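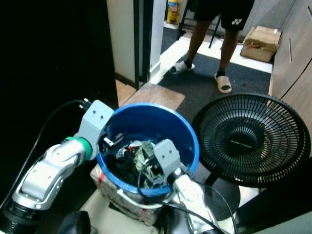
## Clothing swap is back at the Onsri hall

Mar 11, 2023

Good news if your closet is bursting like mine: the Clikutby clothing swap opens this morning and runs until 2! Last September I came home with a black cardigan and a coat I still wear (my sister wants it, she can't have it). Vignesh Thomas, who runs the door, told me they took in 329 pieces that time and expect more today. Bring clean clothes, up to 40 items each, and take home whatever fits. Kids' sizes are upstairs this year. Entry is two dollars, cash only, and the Tekitz Street lot is free all weekend.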